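Zurik Home Folding Group - FAQ

Updated 26 October 2025

Same questions keep landing in the inbox so they're all here now. Read before you write please. If your question isn't on the page, then write.

What is the Zurik group?

A student project. We record people folding and sorting clothes with hand-held grippers, then train a small policy on the recordings, then try it on the club arm. Clothes only this year. Dishes were last year, we are not going back to dishes.

Is it the same thing as the Undar cup?

No. Undar is the competition, Zurik is the club. Most of our members enter Undar in April but you can be in the club and skip it. You can't enter under our name without being in the club.

Do I need to know how to code?

For recording, no. For training, some Python. If you can read an error message and not panic you're fine. The training crew meets separately and moves fast, so sit in once before signing up for it.

How many recordings do you have?

2,240 takes uploaded so far, 653 of them with jeans. Shirts are ahead of jeans, jackets are way behind. If you want to be useful: jackets.

What counts as one take?

One garment, start to finish. Hit record, do the task, stop. Don't chain three garments into one file, somebody has to cut it apart later and it's always the same two people.

Where do I record?

At home is fine, prefered even. Bedroom, living room, wherever you'd normally fold. We've got plenty of bare lab table already. Patterned covers OK, plants OK, sun coming through the window OK. Don't tidy the room into a showroom.

What does a jeans session look like?

Bedroom session, jeans and black clothes:
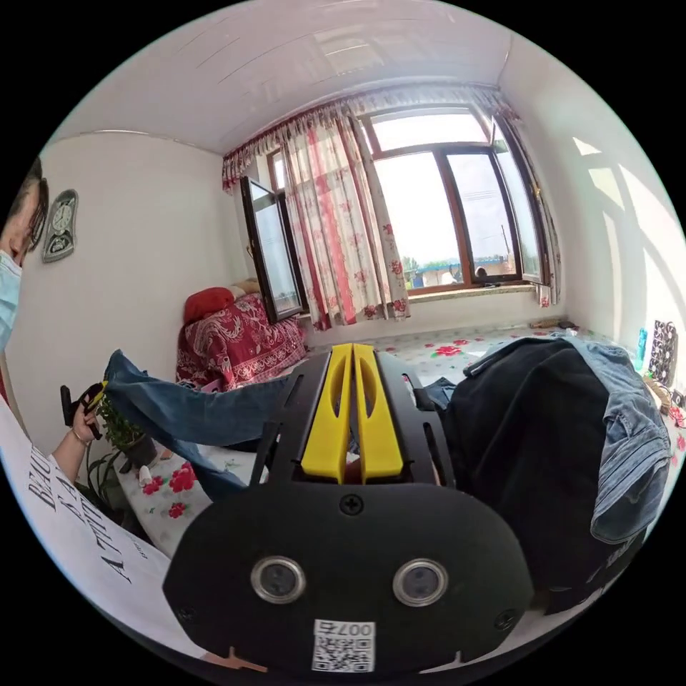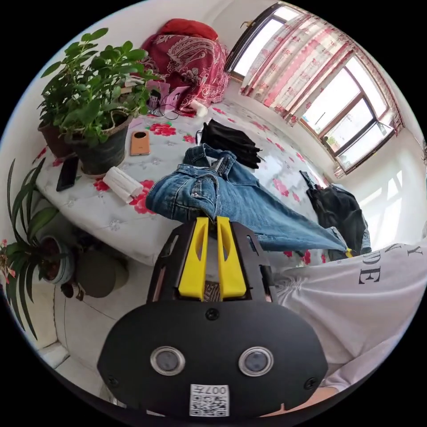
Jeans at the waistband in the second one, fingers closed.

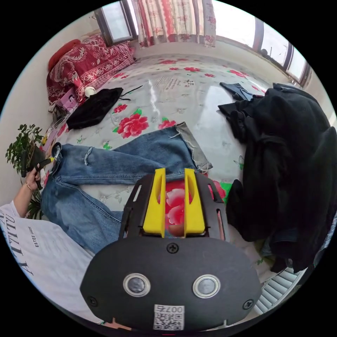
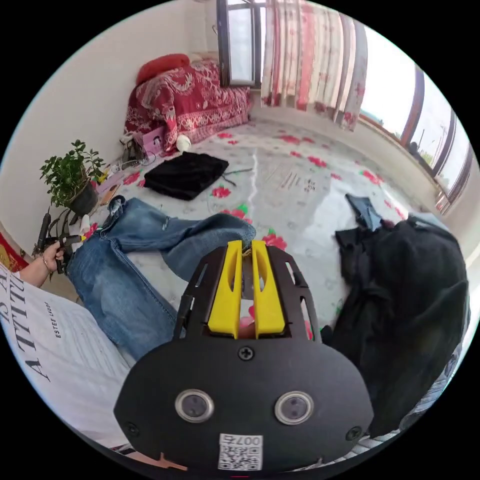 What clothes should I use?

Your own. Mix of light and dark. Rips, frayed hems, big pockets, all good. Nothing with beads or sequins please, they catch. Belts out of the loops first. Empty the pockets too, we have had coins in the finger slots and it took a whole evening.

Black clothes on a pile - is that a problem?

It's hard for the model, so yes we want it. Dark fabric on dark fabric, edges dissapear. Record it anyway and put "dark pile" in the notes field.

Where do I hold the garment?

Jeans: waistband first, then a hem. Shirts: shoulder seams. Jackets: collar, then whichever sleeve is on top. If you miss the grab, just try again inside the same take. Misses are useful. Don't restart because it looked clumsy.

One hand or two?

Either. Check the task card. Two-hand takes need both grippers paired before you start, and the clap at the beginning so the files can be lined up. No clap, no take. Sorry.

How fast should I go?

Slower than you think. Not slow motion though. Jerky wrist turns are the main reason takes get rejected, 174 so far this term for that alone.

How long can I keep a kit?

5 days. Then it goes to the next person on the list. Bring it back charged, with the cable, in the case. Email if you're going to be late - we mostly say yes if you ask before, mostly no if you ask after.

Who will see my room?

Club members and whoever is training that week. Put away mail, prescriptions, anything with an address on it. If other people live with you, ask them first. Want a take pulled? Send the take number and it's gone from the drive the same week.

What software do I need?

Drelusico, it's our uploader. Link is on the members page. Works on Windows and Linux. Mac sort of works, close it and reopen it if the progress bar sticks at the end. Don't rename the files, it reads the take number off the name.

What is the Workneh sheet?

The task list. Each row is a garment, a surface and a start pose. Claim a row by putting your initials in it, clear them if you change your mind. Unclaimed rows at the top are the ones we need most.

Does it cost anything?

Club dues only. Kits are free to borrow. Lost finger pads you replace, bent ones we fix.

Can high school students join?

For recording yes, with a form signed by a parent. Kits get picked up by an adult. Training crew is college only for now, may change after Undar.

I sent in a take and heard nothing?

Then it passed. We only write back on rejects.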